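Gallery: August with the hand-held grippers

Hi, and welcome to the photo page! I'm Augustina, I look after the collecting side of Josska, our little project on teaching arms to pick things up and put them down politely. We do it by example. One of us takes a gripper in hand, does an everyday chore with it, and the recording goes into the pile the model learns from. Then we do it again with the bottle a bit more to the left. And again.

Our target for August was 1,000 usable examples and we ended the month with 2,990, which I'm still very pleased about (the snack budget was not so pleased). A usable one means the whole move is in there, start to finish, with no fumbling at the beginning while you work out where your elbow goes. Yaw Aidoo goes through them in the evening and throws out the duds. He threw out 400 of mine in the first week. We're still friends.

A few of you wrote in asking what a session looks like, so let me tell you how it goes before you get to the picture. Kobina Mensah draws up the task cards, and each card is one line long: "bottle to coaster", "mug to the far side of the box", that kind of thing. You do a card 20 times and then you swap with somebody, your wrist will thank you. Between goes you move the object, turn it a little, or swap the things behind it. Fiifi Atinga is the best at this, he makes a proper mess without ever making it look arranged, and I'm convinced the Tirside set came out better than the Agbeko one because he was on shift for nearly all of it.

The cards I like best are the ones with see-through things. Clear plastic is hard on a learner – the edges go missing against whatever's behind them – so we do lots of bottles, full ones and half full ones, with wrappers and without. Paraschiva Ciobanu keeps asking for more drinks with busy labels and I keep buying them. A cluttered table and a full room behind it are welcome too. If the model only ever sees a bare desk it'll be lost the minute it meets a real one.
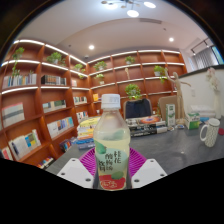
Osmanthus sour plum drink (桂花酸梅汤) between the fingers, with the magenta mesh coaster just behind it. I love the green leaf on this wrapper!

If you'd like to come and do a few cards with us, mornings are best, from 9:30 on, and you don't need any experience at all. Wear sleeves you can push up. Custora has the sign-up sheet, or just write to me and I'll put you down for a slot. Next up are lids and screw caps, and Kobina is already grumbling about writing the cards.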